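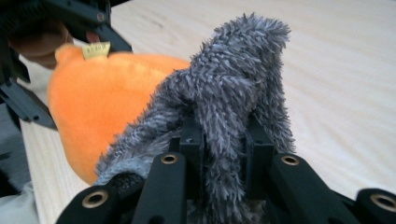

Figure 1. Gray plush toy with long fibers.

3. Washing and fiber loss

In this part of the report we present how much fiber is lost when soft toys are washed at home. The subject was chosen in October, after our course visited the water treatment plant in Prastavlow and learned that small textile fibers are difficult to remove from waste water.

We collected 39 used toys from families in Laltmont. They were divided into 2 groups, long pile and short pile. Every toy was washed alone in a cotton bag at low temperature, with the same quantity of liquid soap. The water was passed through a paper filter, and the filter was dried during one night and weighed in the morning. The washing machine was lent to us by the Godinho laundry - we are thankful for this help. 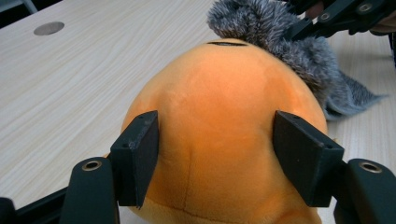 The short pile group gave much less fiber than we expected. In the long pile group the heaviest filter had 774 milligrams of dry fiber after the first wash. The second wash gave a lower value for almost all toys, but the third was not always lower than the second. We think the spin speed has an influence here. It was set to 900 turns per minute in all tests, and we had no time to try a slower one.

One weak point is the age of the toys. Most families did not remember how many times a toy was washed before, so a new toy and an old toy can be in the same group. The scale at the Wanen school laboratory was also changed between the second and third wash, and the values from both scales are given separately in the appendix.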